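Nosen kitting cell: what we found on the loan unit

Members who assemble small fans, pumps and fan controllers have been asking about the Nosen two-arm kitting cell since it was shown to the group in May. Farquharson, who sell and support it, agreed to lend us one. It went to Ajith Thomas's shop, where motors, boards and harnesses are already put together into kits by hand, and Geetha Bhat ran the trial with him. These are their notes, with a few comments from Jayanthi Nambiar at Farquharson where we had questions.

The Nosen is sold as a complete station. You get two arms with grippers, a fixed camera, the controller, a set of bins and the software license for the first year. The table is not included, and it needs to be level and plain in color. Ajith used two white panels side by side. Farquharson say a seam between panels does not bother the camera, and Geetha had no trouble with it during setup.

The job is simple to describe. Parts sit in open bins at the left and right of the table, and the arms move one of each into a tray in the middle. A person takes the finished tray away and puts down a new one. There are fixed feeders on the market that do this faster, but they want every part presented the same way each time. Ajith's motors arrive in bags and get tipped into a bin, wires and all, and he was not willing to pay someone to line them up first.
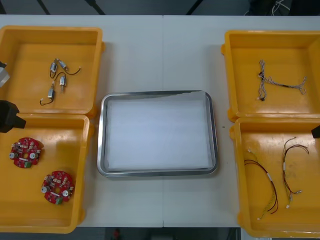
Setup took most of a day. Teaching a part means showing it to the camera in several positions and marking where the gripper may hold it. Motors were the quickest to teach. Circuit boards took longer, as the arm has to grip by the edge and keep clear of the components. Geetha redid the boards twice before she was happy with the grip points. The software keeps each part as a separate record, so a new kit made from known parts can be put together in a few minutes.

Harnesses were the main reason members wanted this trial. A bundle of wires does not keep its shape, and a gripper that takes hold of one branch will often pull a second harness along with it. The Nosen handles this by lifting a short way, checking with the camera, and putting the part back if it sees more than it expected. It works, but it is slow. Short harnesses with several branches gave more trouble than long ones bundled with tape. Ajith's advice is to keep only a few harnesses in a bin at a time and top it up more often.

Over the full trial the cell made 500 kits. Of these, 162 included at least one retry on a harness, and 12 had to be finished by hand. The remaining stops were minor and cleared from the screen. Geetha says the retry count came down once she lowered the bin fill, but she did not keep separate figures for before and after.

A few practical points came up. Line the tray. Bare steel throws back light and the camera sometimes loses the edge of a part that has just been set down. A plain white sheet in the bottom is enough. Keep the bins where they were taught, too. The software will accept a small shift, but if a bin is knocked well out of place the cell stops and asks for a fresh check, and an operator has to be there to confirm it.

The gripper pads are a wear item. Farquharson quote 9 weeks on single-shift work, and a pair can be changed with one hex key. Our loan was not long enough to test that figure. Prakash Panicker, who looked over the electrical side for us, found the cabinet tidy and well labeled but would like the main cable to be longer. A longer one can be ordered.

We also asked about the Hokari cell, which some members already own. Jagadeesh Rajan has used one for two years and came over to compare. In his view the Hokari is quicker with rigid parts and its screens are easier to follow, while the Nosen is better with anything that has a wire attached. He would not replace his own machine, but he would look at the Nosen for a second line. Kits from either cell can be logged in Trorkora, although the Nosen needs a paid add-on to do it.

On price, Farquharson quote by the job, and the number depends mainly on how many part types you want taught for you. Jayanthi suggests sending samples with the inquiry, including the worst harness you have. Monthly rental is available and part of the rent can be put toward a purchase.

The loan unit stays at Ajith's shop until 18th October. Members who want to see it running should contact Geetha through the office and bring a small bag of their own parts if they can.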